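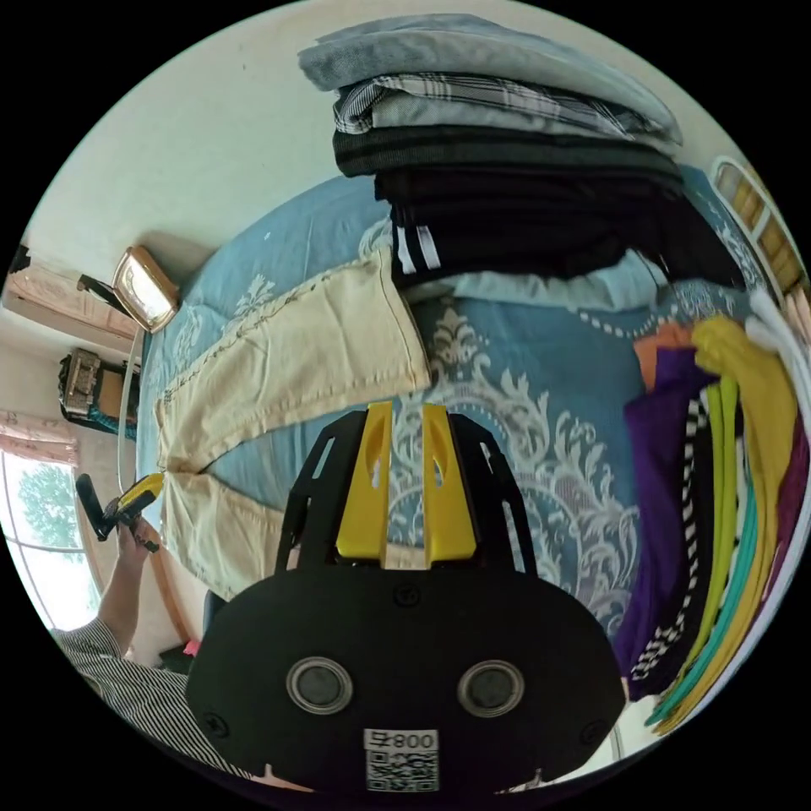 Lolside Bedspread, Damask Scroll, Blue

Flat woven bedspread for single and double beds. Blue ground with a large damask-style scroll in white and pale tones, floral medallions and a dotted border line. Supplied as one piece, without pillow covers.

The Lolside is a plain spread with no filling. It lies flat on a made bed and is heavy enough to stay in place when used as a work surface for folding, sorting and packing clothes. Most of our repeat orders come from guesthouses and rental apartments where the bed is the only large flat area in the room.

Specifications

Fabric: cotton and polyester blend, jacquard woven
Finish: double-turned hem, corners mitered
Pattern: damask scroll with medallion, border line inside the hem
Color: blue / white
Sizes: single, double
Reverse side: pattern repeats with colors exchanged
Filling: none
Pieces per carton: 2
Abrasion rating: more than 2000 cycles on the supplier's bench test, face side
Item code: Lolside 91

Color and pattern placement

The cloth is cut from a continuous roll. The position of the medallions in relation to the hem varies from one spread to the next. Buyers who need two spreads to match across twin beds should write "pair" in the order notes, and the warehouse will pick from the same roll. Pairs cannot be matched after dispatch.

Blue shades differ slightly between dye lots. The lot number is printed on the sewn label at the foot end. Quote it when reordering.

Use as a folding surface

A flat spread gives a more even surface than a quilt. Trousers can be laid out full length with the side seams together, smoothed from the waistband to the hem, and folded in half or in thirds. Light-colored trousers show creases early and should be folded along the seam. Knitwear goes flat, sleeves in, and should not be hung while damp.

Stack folded items at the far edge of the bed and work on the near half. Put heavy knits low in the stack. Shirts and thin tops can go above them. A tall stack is stable on the Lolside as long as the mattress under it is firm; on a soft mattress, split it into two.

Remove belts before laying trousers on the spread. Buckles, open zippers and hook fasteners can pull the longer threads in the white parts of the scroll. A pulled thread should be worked back through to the reverse with a blunt needle. Do not cut it.

Care

Wash before first use, separately, at 85 °F. Later washes up to 105 °F.
Do not bleach.
Tumble dry low or line dry in shade.
Iron on the reverse at medium heat.
Shrinkage after the first wash is up to three percent in length. Cut sizes allow for this.

New dark garments, black and charcoal in particular, may release dye. Do not leave them on the spread while damp. If color transfers, rinse at once in cold water and wash again before drying. Heat sets the stain.

Related items

Ruangrit storage bag: zip bag for one double spread or two singles, with a label window.
Iltusport hanging strip: row of loops for hanging clothes beside the bed during sorting. Fits a standard door or wardrobe edge.
Cliditz fabric clips: hold the spread to the mattress at the corners. Set of four.

Ordering and returns

Carton orders ship from the main warehouse. Single pieces ship folded in a paper sleeve. Unwashed spreads can be returned with the sewn label in place. Washed spreads are accepted only for weaving faults, and a photo of the fault and the label is required.

Samples of the cloth are sent on request. Each sample shows part of the scroll and the border line, but is too small to include a complete medallion.

Trade orders: Buppha Luangrath
Returns and dye lot questions: Wiroj Wiriya

The single size is out of stock until January. Orders placed now are held and shipped in sequence.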